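Home | Features | Planning and Budget | Archive

Before the Purchase Order: How One Training Center Is Planning for Its First Robot Arm

March 5, 2022

When the engineering department at Nutus asked for a robot arm, the request ran to a single page and named a single price. The finance office returned it with a list of questions. Where would the arm stand? Who would maintain it? What would the department do with it during the months before delivery, and what would it need to buy in the second year that it had not thought of in the first?

The plan that replaced that page is 106 pages long, and almost half of it concerns matters other than the arm itself. It has since been shared with the department's partner site in Cáceres, which expects to submit its own request in July. Both institutions agreed to let this magazine review the document.

Its central decision is one of order. Under the revised plan, simulation comes first, and hardware is purchased only after the department has shown that its chosen tasks can be carried out in a rendered workspace. The simulation package, supplied by Clirkano, accounts for a modest share of the total. The department regards it as the part of the budget that protects all the rest.

The workspaces are kept plain. A room may be no more than two walls and a piece of furniture, with a common object set out on top. Staff can change the height of a surface or the place of an object in a few minutes, at no cost in materials, and run the same task again. 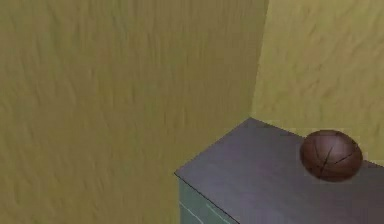
A basketball on a cabinet top in one of the simulated rooms.

The choice of objects has a direct effect on the budget. A gripper suited to small boxes may be of little use with a large round object, and a gripper bought in error is seldom returnable once it has been mounted. The plan therefore requires that every object on the department's task list be tried in simulation before an end tool is specified. Larger objects were placed on the list on purpose, as the first draft had assumed that everything to be handled would fit in one hand.

Reach is treated with the same care. Arms are commonly priced by reach and by payload, and the step from one size to the next can be costly. Departments tend to select the larger model as a precaution. The Nutus plan asks instead for a written record of the farthest point each task requires, measured from the proposed mounting position. If the smaller arm can meet all of them, the smaller arm is to be bought.

The second major section deals with what the authors call supporting items. These are the lines most often missing from a first request – mounting plates, spare cables, printed markers for camera alignment, replacement pads, a suitable work surface, and staff time for calibration. None is expensive alone. Taken together they can delay a project by a full budget cycle if they are left out, as the arm will arrive with no funds remaining to put it to work.

Markers are a useful case. A square black-and-white pattern costs very little to print, yet it must be mounted flat, kept clean, and placed where a camera can find it. The plan calls for marker positions to be settled in simulation, with the robot's own body included in the view, so that staff can check whether a marker would be hidden by other parts.
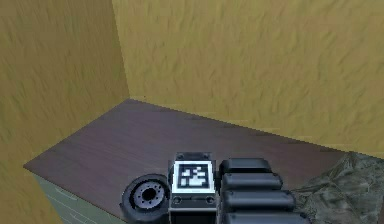

Simulated view over a dark tabletop, with a square marker on the robot hardware.

The plan sets 2 review points. At the first, the department must present its simulated results and a final list of tasks. At the second, it must present quotations for the arm, the gripper, and all supporting items together. Funds are released only when both reviews have been passed. A period of 9 weeks is allowed between them, which the finance office considers sufficient for suppliers to respond.

Britik, the maintenance contractor for both sites, was consulted before the figures were settled. At its request, service visits appear as a yearly cost and not as a reserve to be drawn on after a fault. The change raised the stated price of the project. It also gave the finance office a figure it could compare with other equipment in the building.

Certain questions remain open. The plan does not say how long a simulated result should be considered valid if the task list changes, and it offers limited guidance on sharing equipment between departments. The Cáceres site has asked that both points be addressed before its own request goes forward – a revised section is in preparation.

Contact the Editors | Copyright 2022. All rights reserved. | Back to top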